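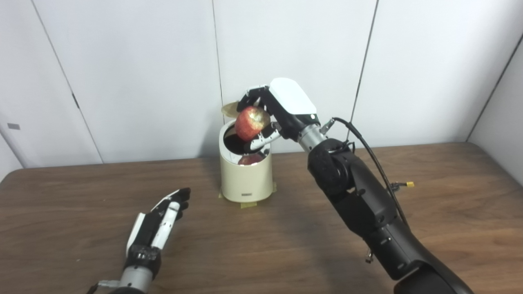

右手不松苹果:E158 的处理步骤

更新于2020年4月14日
适用于:Polcombe 工作间双臂台,Cercombe 五指手,Kang 控制柜,Skutthorpe 任务调度

把苹果丢进垃圾桶,是我们所有演示里最没有野心的一个。参观的人看完通常会礼貌地点点头,然后问有没有别的。所以当这个动作出故障的时候,心情会比较复杂:一方面,它不值什么钱;另一方面,连这个都能坏。

故障的样子很固定。右臂把苹果送到桶口上方,调度界面打出绿色的“已放下”,右臂接着往下一个任务点走,苹果还在手里。界面说放下了,手说没有。走得快的时候,手和苹果会一起蹭到桶沿,桶要是没固定好,就一块儿去旅行。随后 Kang 控制柜报 E158,整台停下,蜂鸣器响到有人去按为止。

E158 在手册里的解释是“末端状态不一致”,这句话准确得毫无用处。下面写的是遇到它之后按什么顺序做。顺序有讲究,尤其是前两节,请不要因为只是个苹果就跳过去。

一、先停,再看,手最后伸

听到蜂鸣器以后第一件事是拍急停。控制柜虽然已经自己停了,但它的停是“保持停”:电机还带着电,关节还撑着位置,Skutthorpe 那边的任务队列也还排着。谁在这个时候按了“清除报警”,右臂会很敬业地把没走完的路走完。

拍完急停以后:

1. 看一眼左手。这个任务里左手一直摊在桌面左侧待命,没有活干,所以大家习惯把它当成家具。它不是家具。左臂和右臂共用同一个使能信号,右臂恢复,左臂也恢复,而清故障的人多半正好把胳膊肘搁在它前面。

2. 在调度界面里清空队列。暂停不算清空。界面上这两个按钮挨在一起,图标也差不多,设计者想必有自己的考虑。

3. 确认右臂姿态稳住了,没有缓慢下沉。急停以后抱闸应当咬死。如果看到手腕一点点往桶里坠,说明要修的东西比苹果大得多,到此为止,挂牌,转去看抱闸检修那一页。

4. 等指示灯全灭,再把手伸进工作区。

二、把苹果取下来

人的本能是握住苹果往外拽。请克制。指尖断电以后还有一点残余的夹持,传动是自锁的,你拽得越用力,受力的就越是那几个最贵的小关节。我们换过一次食指的中间节,备件到货花的时间足够那只苹果自己变成另一种东西。

正确做法:

把手背托住,找到手掌根部的手动释放旋钮,逆时针转,手指会一根接一根地张开。另一只手在下面接着苹果。如果是停在桶口正上方,让它掉进桶里就行,反正任务本来也是这么要求的,只是晚了一会儿。

旋钮转不动,不要加工具。先看苹果是不是卡在手指与掌心之间,轻轻转一下苹果,通常就松了。

取下来的苹果检查一下表皮。被手指压出软斑的苹果要从测试里撤掉,软了的那一块会让指尖陷进去,抓握力的读数跟着变小,软件以为没抓牢,于是再加一点力,于是更软。我们用同一只苹果做了很久的测试,期间一直认真地怀疑力传感器。

三、读日志,别先读论坛

上电之前先把日志导出来。Kang 控制柜一旦重新上电,缓存里最有用的那一段就没了,留下一行“系统启动正常”。

在导出的文件里搜 E158,从它往前翻,找到最近的一条 HAND_OPEN。你要看的是这条指令后面跟着什么。会有下面几种情形。

情形甲:指令发出去了,手也回了“收到”,但之后没有任何一帧手指位置。
问题在通信上。看第四节。

情形乙:手指位置一直在回,数值停在合拢的地方,电流升上去又掉下来。
手想张开,没张动。看第五节。

情形丙:手指位置显示已经张开,而你亲眼看到它没有。
编码器零位丢了。看第六节。

情形丁:压根没有 HAND_OPEN。
任务脚本被人改过。去问改的人,这个本页帮不上忙。

我们这里遇到最多的是甲,偏偏它也是界面上看起来最健康的一种。原因说来有点难为情:Skutthorpe 发出张手指令以后,会等 400 毫秒。在这段时间里收到“已张开”,打绿灯;收到“未张开”,打红灯;什么都没收到,按默认设置,也打绿灯。

对,沉默等于同意。这个默认值是为没有反馈的简易夹爪准备的,那种夹爪本来就不会说话。装上 Cercombe 的手以后,没有人想起来要去改它。

四、通信断续:查那根线

右手的数据线从手腕金属支架那里出来,绕一个弯,再沿着前臂外侧往下走。弯的大小很要紧。留得太小,手腕翻到放物姿态时线被绷直,接头受力;留得太大,线会在别的姿态下扫到东西。

断电状态下这样查:

1. 松开抱闸,由一个人扶着前臂,把右臂慢慢推到桶口上方的放物姿态。扶的人只管扶,不要同时看手机。

2. 看线弯。到达放物姿态时,它应当还有明显的余量,能用手指轻轻拨动。绷得像琴弦就说明装短了。

3. 顺着前臂往下摸到中段的接头,捏住两侧,沿轴向轻推。感觉到“咔”的一下,就说明它刚才没有插到底。恭喜,你很可能已经找到毛病了,不过后面的步骤还是要做完。

4. 拔开接头看针脚。有针发暗或者歪了,换线,不要用镊子掰。掰回来的针能撑过验收,撑不过下一个星期。

5. 重新固定线的时候,扎带只收到线不滑动为止。扎到线皮变形,等于亲手种下一个将来要在夜里收割的故障。

6. 把右臂推回待机姿态,再推到放物姿态,来回几趟,眼睛盯着接头。接头不应该跟着线一起转。

关于扎带再多说一句。有人喜欢把线全程紧贴前臂扎起来,看着确实清爽,拍照也好看。可是手腕要转,线总得从什么地方借长度,你不给它留,它就去接头那里借。

五、手想张开,张不动

日志里电流上去了又掉下来,说明电机使过劲,触发了过流保护。先别怪电机。

看桶。桶盖掀开以后应当靠后仰着,能自己立住。盖子要是往前回了一点,右手下降时手背会先顶到它,手指张开的空间也就没了。桶盖铰链用久了会松,拿手拨一下,它若自己往前倒,就换一只桶。别用橡皮筋绑,我们试过,橡皮筋后来成了下一个被抓取的目标。

看高度。放物点里,最低的指尖到桶沿的间隙应当有 9 毫米。低于这个数,手指外张的时候会撑在桶沿内侧;高出太多,苹果落下去会弹。量的时候用塞块,别用眼睛。每个人的眼睛都觉得自己那天很准。

看桶里。这一条听着像废话,却最常被略过:桶不大,里面已经有一只苹果的时候,第二只就要落在它上面。如果下面那只的顶部已经快到桶沿,手里这只还没松开就先碰到了它,力往上顶,手指反倒被撑紧。脚本里的放物高度是按空桶教的。连续放的时候,要么每放一只就清桶,要么给第二次放物单独教一个更高的点。

我们现在的规定是这个桶里最多放 2 只。再往上堆就属于杂技,不在本页范围内。

看胶带。桶底那一圈美纹纸胶带把桶固定在桌上,它会老化,木桌面有灰的时候粘得更差。两侧都用手指推一推桶身,能动就全部撕掉重贴,贴之前擦桌子。在旧胶带上面再贴新胶带,固定住的是旧胶带。

美纹纸其实也不算什么正经夹具。本来计划换成带定位销的底座,后来发现有一个好处:真撞上去的时候,先松的是胶带,手指能逃过一劫。底座的事就此没有人再提。如果你那边一定要用硬底座,请把撞击保护的阈值调低以后再装。

六、编码器零位丢了

这种情形少见,但是最能骗人。软件里的手开着,桌上的手攥着,两边都很有把握。

重新标零的步骤:

1. 确认手里没有东西。上次有一回,手里是有东西的,标零顺利通过,从此那只手对“完全合拢”的理解就是“握着一只苹果”。

2. 用手动释放旋钮把手指全部转到张开的限位。

3. 上电,保持左右臂都不使能,只给手供电。Kang 控制柜上对应的是单独的一个旋钮,标签已经磨掉了,位置在门内侧最下面。

4. 在 Cercombe 的维护工具里逐根手指写入零位。不要用“全部写入”,那个按钮只检查第一根手指到没到位,剩下的全凭信任。

5. 断电,等指示灯灭,再上电,读一遍位置。断电之后零位还在,才算写进去了。断电就丢,说明保存位置用的电池该换了。

七、改掉那个默认值

不管日志指向哪一种情形,这一节都要做。前面几节解决的是手为什么没张开,这一节解决的是系统为什么还说它张开了。对站在旁边的人来说,后面这件事要危险得多。机器卡住了,人会绕着走;机器卡住了却显示一切正常,人会走过去。

在 Skutthorpe 的末端设置里:

找到“反馈超时后的处理”,从“视为完成”改成“视为失败”。

找到“放下确认”,默认只看指令回执,改成同时看手指位置和指尖力。力没有降到零,就不许打绿灯。

在放物动作和离开动作之间插入一个条件等待,条件是“放下确认”成立。不要用固定延时代替。我们的旧脚本里有一串越加越长的延时,每一个后面都跟着一行注释,写着“这次应该够了”。

最后把报警后的恢复方式设为“回到人工确认”。这样清除报警以后,右臂会待在原地等人按键,不会自作主张去完成它的事业。

保存,导出配置,文件名里写清楚改了什么。叫“最终版”的那个文件请不要动,我们也不知道它是哪一个。

八、复测

复测时先不放苹果,空手走。速度降到最低,手放在急停上,看右手在桶口上方是否完整张开,看界面变绿的时刻是否晚于手指张开。早了就说明第七节没有改到位。

空手没问题以后,故意制造一次故障。断电,把前臂中段的接头拔开,重新上电,发一次张手指令。此时系统应当报失败,右臂停在原处。如果它亮绿灯,愉快地走了,请断电,回到第七节,从头看设置有没有存进正在用的那份配置里。这一步大家都不爱做,好容易修好的东西又去拔它。可是没做过这一步,你只能说它今天还没坏。

插回接头,放上苹果,按正常速度跑。先空桶放一只,再接着放第二只。第二只才是真正的测试。放的过程里留意指尖有没有带着苹果往上提一下,表皮发黏的苹果会这样,擦干再试。

全部走完,清桶,把盖子合上再掀开一次,看它站不站得住。

九、记录怎么写

E158 的记录单请写清这几项:日志属于哪种情形;停下时右手在什么位置;桶里有没有苹果;动过哪根线、哪个设置。只写“重启后恢复”的单子会被退回。

这个要求来自一次不太光彩的统计。去年 7 月翻旧单子,E158 一共 158 条,巧得让人以为是表格填错了列。再一看原因栏,绝大部分写的是“偶发”。偶发这么多次,它显然比我们更有规律。

常见疑问

能不能把 E158 屏蔽掉,演示的时候太难看?
不能。它是整条链路里唯一说实话的部件。

急停以后苹果自己掉下来了,还要走流程吗?
要。掉下来说明夹持消失了,不说明指令通了。日志照样导。

可以换成塑料苹果吗?
可以,表面更滑,抓握力要重新设。好处是不会变软,坏处是掉在地上的声音很响,整层楼都知道你在修什么。

左手能不能帮忙把苹果掰下来?
有人写过这样一段脚本。结果是两只手都报了 E158,苹果在中间。那段脚本还留在仓库里,目录名是“协作”,请勿运行。

张手指令连发几次有没有用?
偶尔会有用,所以才不该这么做。连发时有一条凑巧送到了,手张开,记录单上又多一个“偶发”,而那个没插到底的接头还在原处。

换了新线以后要重新标零吗?
换线本身不需要。但是换线时如果动过释放旋钮,就按第六节读一遍位置,对得上便不用标。

备用数据线在工具柜第二层,和美纹纸胶带放在一起。拿走最后一根的人请登记。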